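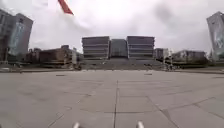
Panagiotou, dataset maintainer, Zimska outdoor robotics group

Zimska Plaza Walk
README and data card
Last updated Mar 15, 2019

Summary

Recordings from the public demonstration of the Jinar walking robot, held over an open afternoon in February. The robot was driven and walked across a large paved plaza in front of a building complex with a wide flight of steps. The release covers the forward colour camera, joint states, foot contact estimates and operator commands. It was put together for people working on outdoor footing and long-range visual heading, and for visitors who asked on the day whether they could have a look at the data.

What is in the release

There are 34 runs. Each run has its own folder, numbered in the order it was recorded. Inside a folder:

frames/ - colour stills from the forward camera, JPEG
joints.csv - joint positions and estimated torques
contact.csv - per-foot contact estimate
commands.csv - operator stick input and mode changes
notes.txt - free text typed by the operator between runs, sometimes blank

The stills total 3,377 after thinning. The full-rate video is not included. If you need it, write to the group and bring your own drive, as it is too big for our server.

How the demonstration ran

Claltix organized the open day and looked after the barriers and signage. We had the plaza from late morning until the light went. The program was the same each hour: a short talk, a straight walk toward the steps, a turn, a walk back, then questions. Between sessions we ran our own collection without commentary, and most of the longer runs come from those gaps.

The robot did not climb the main steps during the public sessions. Three runs near the end (31, 32 and 33) include a slow approach to the dark curb at the edge of the paving and a single step up onto it. Run 32 was stopped by the operator and is shorter than the others.

Operators stayed behind the robot. Visitors were asked to keep to the sides, and mostly did.

Ground and conditions

The surface is grey stone slab, square and rectangular, with dark joint lines. The joints are useful for checking heading drift by eye, especially the long one that runs straight toward the buildings. The sky was overcast, so there are few hard shadows and exposure was left fixed all afternoon. Upper parts of the stills can be quite bright. We did not correct for this.

The lens is wide. Towers near the left and right edges appear to lean outward. Calibration values are in calib.yaml at the top level, and the stills are supplied unrectified.

Two light-coloured tips show at the bottom of the view. They belong to the front of the robot's body. A mask is supplied as body_mask.png, and we recommend applying it before any feature matching.

Labels

We hand-labelled 135 stills for paving, steps, planting, building and sky. Labelling was done by two people in our office, with no formal agreement check. The line between the far paving and the first step is the weakest part, as the joints fade with distance and there is little to go by. Treat anything within a few pixels of it with care.

People in the recordings

Signs at the entrances told visitors that recording was under way. Faces large enough to recognize were blurred before release. People far off by the steps are only a few pixels tall and were left alone. If you think you are in a still and would like it removed, send the run number and file name.

Known problems

Runs 4 and 5 have a clock offset between camera and joints. The correction is in offsets.txt.
Contact estimates flicker when the robot is standing still.
Run 17 has no commands file. The logger was not started.
File names in run 20 begin at 1,000 in place of zero. Scripts that sort by name will cope - scripts that count from zero will not.

Use

Free for research and teaching. Please credit Zimska and give the release date. For commercial use, ask first. We may add a second plaza later in the year, in the same folder layout.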